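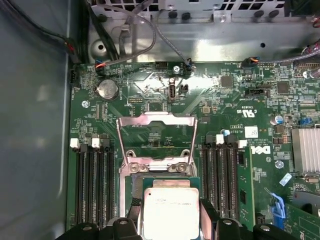 Xóchitl Xolalpa would put the socket last on any list of jobs to hand over, after folding shirts and loading a dishwasher, on the grounds that a shirt forgives a bad grip. Her ranking is often repeated in writing on robotic computer service, the use of robot arms to take apart, repair or refit desktop machines and servers.

The work divides unevenly. Memory modules and expansion cards slide along a fixed path and tolerate some error. A processor must be set down flat, in one orientation, with almost no sideways motion, and bent socket contacts are seldom worth repairing.
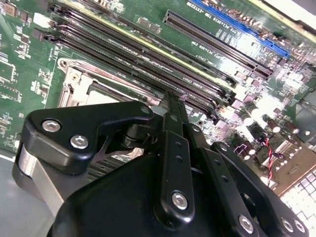 Access is a second limit. Latches sit close to taller parts, and a gripper wide enough to hold a module may block the view of its own wrist camera. Cables are harder still – they have no fixed shape and must be found again on each unit.

The Trerkura trials covered 384 part handling attempts on 4 board layouts. Seating memory was rated ready for supervised use; processor placement and cable routing were not.
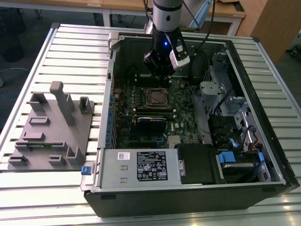

Fixtures reduce the problem by holding loose parts at known positions, but each new case design calls for fresh setup. Ermira Dervishi has argued that shops with mixed stock will keep a technician at the bench for cabling and final inspection.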